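4.2 Chopsticks and the upright container

The household storage literature has a settled opinion on chopsticks. They should stand upright in an open container near the stove or table, and families who keep them in a drawer are assumed not to have got around to it yet. The Jatgate guidance for small kitchens says this outright, and the Drekirano survey scored upright storage as "organized" and flat storage as "unresolved" before any household had been asked what it preferred. We doubt that the evidence supports so much confidence. This section looks at the claim again, using the Drultthorpe kitchens and the written accounts collected with them.

The usual case for the upright container rests on access. A chopstick that stands can be picked out by its top end, while one that lies in a bundle has to be separated from its neighbors first. We accept that much. What the studies tend to leave out is the other half of the job, the putting away. Chopsticks go back into the container one at a time or a few at a time, and they go in narrow end down. The person doing it has to find the opening, clear the sticks already there, and let go without tipping anything. None of the published timing tasks we reviewed includes this step. They begin with a full container and end when a pair has been taken out.

The accounts suggest that the omission matters. In the free-text part of the Drultthorpe questionnaire, which drew 333 usable replies, people wrote at length about refilling and very little about taking out. Several said the container was refilled in stages through the evening, with part of the bundle left on the table in the meantime. One reply described the container as "where they end up, when I remember." Another said that the sticks "live on the tablecloth until somebody needs the tablecloth." Replies like these are hard to score, and in earlier work they would probably have been counted on the side of the upright container, given that a container was present in the home.

There is a second difficulty. Much of the advice assumes a purpose-made chopstick holder: tall, heavy at the base, closed around the sides. Many of the households that answered us used something else. Pen holders came up often, particularly the round mesh sort sold for desks. Figure 3 shows one at a table with a kitchen beyond it.

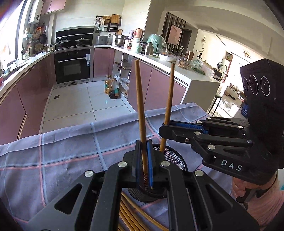

Figure 3. Chopsticks and a mesh pen holder on a table, with the kitchen counters behind.

Whether a pen holder counts as proper storage depends on who is counting. Dimitriou's coding sheet, which has been reused in most later studies, has one box for "dedicated container" and one for "improvised container," and it gives the second a lower score. No reason is offered. A pen holder is made to keep thin, straight things on end, and chopsticks are thin, straight things. The objections we have heard are that mesh is hard to wipe and that a light holder falls over when the sticks lean to one side. Both may be true. Neither has been tested, as far as we can find, and the second would apply to plenty of containers that get full marks.

Leaning deserves more attention than it has been given. When only a few sticks are in a wide container they do not stand, they rest against the rim at whatever angle they fall. As more go in, they begin to hold each other up. So the container works worst when it is nearly empty, at the start of refilling, and the neat photographs in the advice literature are nearly always of full ones. A person who gives up after the first few sticks and leaves the rest lying flat is not being careless in any sense we would want to measure.

We also question the rule that the container belongs next to the stove. The argument is that cooking chopsticks and eating chopsticks can then share a place. In the kitchens we considered, the counter near the stove is usually the most contested surface in the room. Rice cookers, pots, seasoning and vegetables waiting to be washed all have a claim on it, and most of those things are harder to move than a handful of chopsticks. The table is a reasonable place for an object used at the table. The Drekirano survey recorded table storage as "displaced," a word that assumes there was somewhere else it ought to have been.

Some caution is needed about our own material too. The questionnaire was sent to 2,000 addresses, and people who answer a long set of questions about utensils are unlikely to be typical of those who do not. We have no way of knowing how the others keep theirs. The four follow-up visits were arranged in advance — which gives any household time to tidy — and a single photograph cannot tell us what a table looks like on an ordinary evening.

With those limits in mind, we make a modest claim. The preference for upright storage has been built into the scoring, and the results then appear to confirm it. Later sections therefore record the position of the chopsticks (upright, flat or mixed) separately from the type of container, and neither is given a value. The mixed category was missing from all of the earlier schemes. It was also the one that gave our coders the most trouble, and their disagreements over it are reported in Section 5.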